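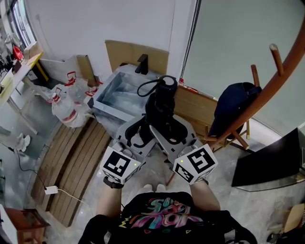 About Pandau

By Berkay Özkan
4/4/24

People ask us the same thing at almost every open afternoon, usually before they've got their coat off: can a machine do my dishes yet? We love the question, and we've stopped trying to give a short answer to it. Pandau is a small school and workshop where people learn how household and shop-floor chores get taught to machines, and most of what we teach is how far along that work really is (further than it was when we opened, not as far as the videos make it look!).

How we got started

Şengül Bayram had spent years running the finishing line at Karabulut, a family firm that makes kitchen fittings, and she kept being offered machines that could do one motion beautifully and then fell to pieces when a tray arrived a little crooked. I was teaching evening classes in electronics down the road and had the opposite trouble - plenty of students who could wire anything and had never thought hard about how a person picks up a sponge. We met over a broken conveyor, talked far too long, and by the following April we had signed a lease together on two rooms with concrete floors and decent daylight.

What we do all day

Chores, mostly. Our students pick up, hold, turn, pour, wipe and put back, using hand-held grippers so that the motion is recorded the way a machine's fingers would have to make it. It feels clumsy for the first hour and then oddly natural, and by the end of the week people start noticing how much their own fingertips do for them without being asked. Last term's group recorded 2,853 attempts at everyday jobs, of which 986 were good enough to keep. We're proud of both numbers, and we put the spoiled ones in front of every new class, as there's so much to learn from a bottle that went over.

We like our practice rooms to feel lived in. Sinks, jugs, stools, slippers, a bag hanging where somebody would hang a bag - a home has all of that in it, and a machine that only copes with a bare bench isn't going to be much help to your mother on a Saturday morning.

So, can they do it yet?

Some of it. Lifting a rigid object from a known spot and setting it down in another is in fairly good shape, and on the shop floor, where the parts stay the same, we'd trust a machine with that today. Folding, scrubbing, anything limp or slippery, anything behind a cupboard door that sticks - we'd still hand those to a person. Our Cikness course goes through the household jobs one by one, and Clirnon, our longer course, does the same for packing, sorting and loading. Neither ends with a promise about next year. Şengül is more hopeful than I am about laundry, and you're welcome to come and take sides.

Who comes here

We take up to 49 students a term, and they're a lovely mixed bunch: line supervisors, retired plumbers, people fresh out of college, a few who simply hate ironing and want to know when they can stop. You don't need to know any programming. You do need patience and comfortable shoes, and it helps if you don't mind doing the same small thing over and over while someone next to you does it slightly better.

If you'd like to look around first, write to us and we'll find you an afternoon. There's always tea, and we still wash the cups ourselves.

Contact Pandau | Copyright Pandau, all rights reserved | Back to top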